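Wax On, Wipe Off

I should admit I signed up to visit the Tatton robotics club because I wanted to see robots fight. Nope! The nine students who meet there after dinner spend most of their evenings doing chores, and by seven o'clock I was doing them too.

The plan, as club lead Erdal Dursun explained it to me over very strong tea, is to teach an arm called Sakeck to clean up after people. First, though, somebody has to show it what cleaning looks like - over and over, wearing a glove that records what the fingers are up to. They had 1587 recordings when I visited and wanted plenty more before the Trurkeo student challenge in July.

So I had a go. The glove is snugger than I expected (think ski glove, one size too small) and you get oddly shy about your own hands. How do I hold a bottle? Which finger squeezes? Erdal, who is 19 and far more patient than I was at that age, made me redo my first pickup because I'd swung it around like a water pistol.

I managed 15 good takes before my wrist gave up. A second-year took over, grabbed the bottle and got through the next batch without even pausing her story about a parking ticket. I ate her cookies and watched.
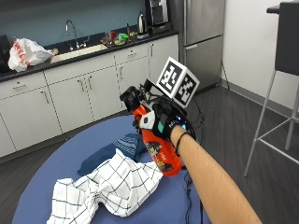
Gloved up with the orange spray bottle at the club's blue table.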